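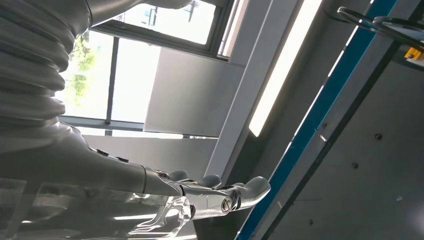 Zidside, April 2021

The Daylight Room at Weter

If you've only worked in our back units, the first thing you'll notice in the Daylight Room is the glass! The windows are large, with dark gray frames, and on a bright day the light pours in and gets onto everything. There's a tree outside too, so you get some green to rest your eyes on between jobs.

The room is let by the half day or the full day, with everything on this page included. It's the one we'd pick ourselves for fitting, trying things out, close inspection and small parts work.

Clear acrylic surface

I'm very fond of this one. Acrylic picks up faint reflections from the windows, and clear pieces come alive on it. Put something faceted down there and you'll see bright white streaks and outlines all along its edges (lovely, but it can make a small clear part hard to find, so bring a colored tray if you're working with lots of them). Wipe it with the soft cloths from the drawer and plain soapy water. Please don't use glass cleaner or paper towels. Donal Moriarty polished out a whole winter of scratches in December and would like it to stay that way.

Channeled metal panel

Long, parallel, wavy raised channels in silver metal, and a beautiful piece to have in the room. The ridges go very bright on the side that catches the window and the troughs stay dark, so you can watch the pattern shift as the day goes on. A dark gray flat panel stands beside it, toward the window. Leave both where they are, please, and don't lean stock against either one. For dust, use the long soft brush and follow the channels along their length. It comes out of the grooves much faster that way.
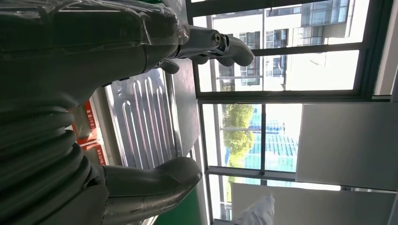 Booking and access

Room code: Zurkanton 3
Goods door: 9 feet wide, level access from the yard
Largest single item: 300 pounds, by arrangement
Setup time: 45 minutes before your slot, no charge

Read the red signs when you come in, even if you've used the room before. If you're bringing in something bulky, send us the measurements with your booking and we'll clear a way through for you.

Keys are at the Mac Suibhne desk, across the yard. Drop them back there when you're done, or through the slot if the desk is closed.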